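4 September 2022
Layout table, second session

In on a Sunday to get the table sorted before Fidel needs it. Notes are for whoever picks this up, probably Gwawr.

Started by wiping the top down with the Derari stuff. Slight smell, goes off with the door open. Do NOT use the Stilell cleaner on it again, leaves a film and the grid sheet sticks to it and then creeps when you try to square it up. Took me most of February to work out that was the cause and I see the bottle is back on the shelf. Have moved it to the paint cupboard.

Grid sheet next. We have the two, the old one and the Closta one Ecaterina ordered. Measured the printed area on both, long side, steel rule, three goes each:
old – 446 mm
Closta – 459 mm
Supposed to be the same. They are not the same. So anything set out on the old one and checked against the new one will be out, and that expalins the business with Loretta's template. Marked the old one OLD on the back in pencil. Use the Closta one from now on. If you have a drawing from before today, say in the title which sheet it came off.

Squaring up: worked from the front edge of the table, not from the wall. Tried from the wall first and got nowhere. Weighted the corners while I measured, then took the weights off and left it ten mins to see if it moved. Hadn't, that I could measure.

Light still not right. With the overhead on you get soft shadows across the squares from anything standing over the table, and the lines are thin enough that it matters when you're counting in from the edge. Left half worst.

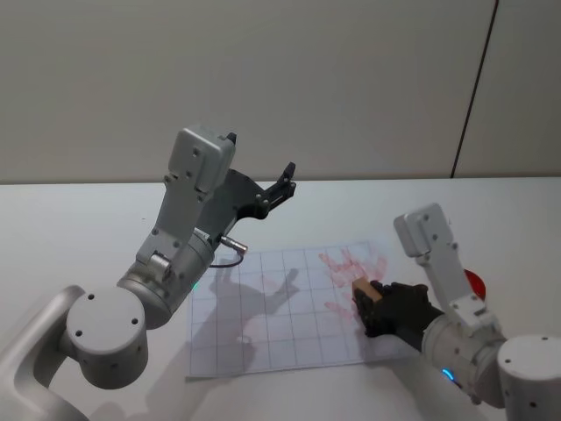
Grid sheet on the white top, pale grey wall behind. Shadow lying over the left half of the sheet.

Options for the light:
- second lamp from the other side, low. Chenxi has one at home, will ask
- darker lines. Go over every fifth one with a fineliner? Bit permanent. Try on the old sheet first
- turn the table. Don't want to, see below

Wall panels. Gwawr asked if we could take the seam as a vertical reference and save putting up a plumb line each time. Went and checked. Height of the bottom fixing above the table, left panel 108 mm, right panel 112 mm. So the panels weren't hung level with each other and I wouldn't trust the join between them for anything. Fine for "put it left of the seam", no good for measuring. Plumb line it is.

Also the two greys don't quite match, the narrow one looks a touch darker. Same batch according to the Flores invoice so maybe it's only the angle of the light. Only matters for photos. If we ever want a clean plain background keep everything in front of the wide panel.
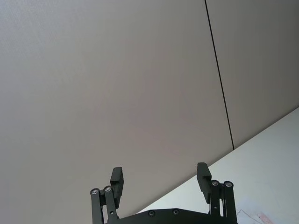
Seam between wide panel and narrow one, down to where it meets the table. Corner of the lined paper bottom right.

The paper with the thin grey lines – has a small pinkish-red mark on it as well, not one of mine. Leave it on the table till somebody claims it, but please initial things. Ecaterina usually marks up in something pinky so asking her first.

Why not turn the table: back edge is packed out underneath at one leg and it took ages. Checked it again with the long level both ways and the bubble sits where it should. If anyone shifts it, even a bit, the packing has to be redone and then the sheet squared up again after. So leave it where it is until Fidel's run is finished.

Did a trial set-out after lunch. Six points, read off the grid, then with the rule. Five agreed. Sixth was me reading the wrong sqaure, went back and it was fine. Want someone else to repeat it cold, without my numbers in front of them. Loretta offered.

To do
- lamp, Chenxi
- fineliner test on OLD sheet
- ask Ecaterina re paper
- bin the Stilell bottle or label it FLOOR ONLY
- repeat the six points (Loretta)
- new blades for the trimmer, nothing to do with this but keep forgetting
- tell Fidel 459 not 446, he has the old figure in his drawing

Locked up, level is back in its case under the bench.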